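Print this page
E-mail this to a friend

Koval countertop sealer: three months on

By Daryna Melnychuk
April 1, 2018

I don't like sealers. I have bought four of them over the years and each promised on the tin that I would never think about my worktops again, and each time I was back on my knees with a cloth before the next winter. So when Lukian Lytvynenko at the stone yard pressed a bottle of Koval on me and said it was different, I paid for it, took it home and left it under the sink for a fortnight.

The claims first. Koval says one coat on natural stone lasts five years. It says oil, wine and lemon juice will sit on the surface until you wipe them off. It says there is no smell. The leaflet has a chart in which Koval is a tall green bar and "ordinary sealer" is a short grey one, with no numbers up the side and no mention of what ordinary sealer they bought. I would like to see that chart with the labels on.

You get a 200 ml bottle, a yellow sponge and a pair of gloves that would fit a child. The sponge began to crumble on the second pass and I threw it out and used an old T-shirt. If you buy this, skip straight to the T-shirt.

Putting it on is easy enough. Clean the stone, leave it overnight, wipe the stuff on in circles, wait, buff off what hasn't gone in. The leaflet says wait ten minutes on one side and fifteen on the other. I went with ten on the long run by the window and fifteen on the short piece by the cooker and I can't tell them apart. What I can tell you is that if you let it dry before buffing you get a greasy bloom, and it took me most of an evening to shift a patch the size of a dinner plate.

As for no smell, it smells like a hairdresser's. Not terrible, gone by morning, but it does smell.

Now the tests, such as they are. I don't have a laboratory. I had two offcuts from the yard, same slab, a pale stone that marks if you look at it. One I sealed with Koval, the other with the cheap Zoseck I already had in the cupboard. On each I put a spoonful of olive oil, a spoonful of red wine and half a lemon, cut side down, and went to bed.

In the morning the oil had left nothing on the Koval piece and a faint shadow on the Zoseck. Fair enough, a point to Koval. The wine left a pinkish ring on both, paler on the Koval, and I got most of it out with bicarbonate of soda. The lemon took the shine off both of them in a neat half-moon. Acid eats this kind of stone and a sealer doesn't stop it, and any firm that puts lemon juice on the label ought to be made to explain itself. I wrote to ask. The reply thanked me for my interest and suggested a second coat. I did a second coat. Same half-moon.

Kyrylo Chornovol, who fits kitchens and has more patience than I do, reckons I am being hard on it. His view is that people leave half a lemon on a worktop overnight only when they are writing reviews. He has a point. Wiped up after a few minutes, lemon did no harm that I could find — but the same went for the Zoseck, and for a corner I hadn't treated at all.

Then there is the price. Koval costs three times what the Zoseck does for a smaller bottle. A coat on my kitchen used rather more than half of it, so there isn't enough left to do the job again. The five years I can't judge after one winter and neither can they, as the stuff only came out last July.

What it does do well is water. Drips round the tap used to leave dark spots that took an hour to fade, and I haven't had one of those this year. It also hasn't changed the colour, which I was dreading on a pale top. The last sealer I tried, by Destine, turned everything the shade of weak tea, and I lived with that until it wore off.

Would I buy it again? With oil splashed about every day, perhaps. For a bathroom shelf, no, get the cheap one and do it twice. I'd also try the water drop test before spending anything. Put a drop on the stone, leave it while you drink a cup of tea, and if there's no dark mark when you wipe it away you don't need a sealer yet, whatever the man at the yard says. Lukian has heard this from me already and he still gives me a discount.

I'll do the drop test again next spring and add the result to this page, good or bad.

Print this page
E-mail this to a friend

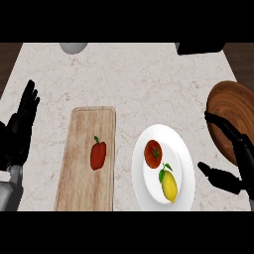
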